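Progress report to the Trindell fund: teaching the arm to clear a table
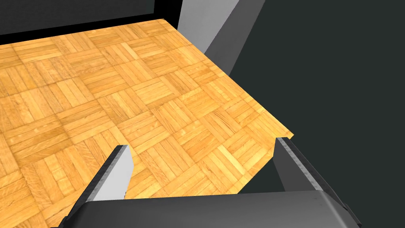 2 min read

June 11, 2026

Dear all,

Thank you again for your patience while we moved everything over to the simulator. I know the spring was quiet from your side, and I'm glad to be writing with real numbers this time.

We now have 1,031 recorded runs in the Flisunier set, all driven by hand by our operators in Prarnodbridge. After review we kept 1,008 of them. The ones we dropped were mostly runs where the operator let go of the controls too early, plus a few where the recording stopped before the task did. Chantelle Kruger went through every one herself, which took her a good deal longer than either of us had planned, and I'm very grateful to her.

The parquet tabletop is the newest of our surfaces. We chose a busy pattern on purpose — our first models did well on plain gray and then got lost as soon as the background had lines in it. The wrist view is the one the model learns from most, so both fingers stay in sight and the operators work from that same view. It takes some getting used to, and new people tend to tilt the wrist too far over at first, but they settle into it.

We also save views of the bare table with the gripper open. They look dull, I admit, but the model needs to learn what "nothing to pick up" looks like, and in the early tests it kept closing on bits of wood grain. We would like more of these on every surface.

Training on the new set has started. It is too soon to promise you anything, and I would sooner send you a proper result than a hopeful guess. The McIver comparison you asked about is still waiting on 2 things: a shared list of tasks, and time on the bigger machine.

On spending, we are a little under plan for operator hours and a little over for storage, and around 31 hours of driving time are left in this phase. I'd like to put them all toward the patterned surfaces, if you are comfortable with that — a short reply is plenty.

The next full report will come in December, with the comparison in it.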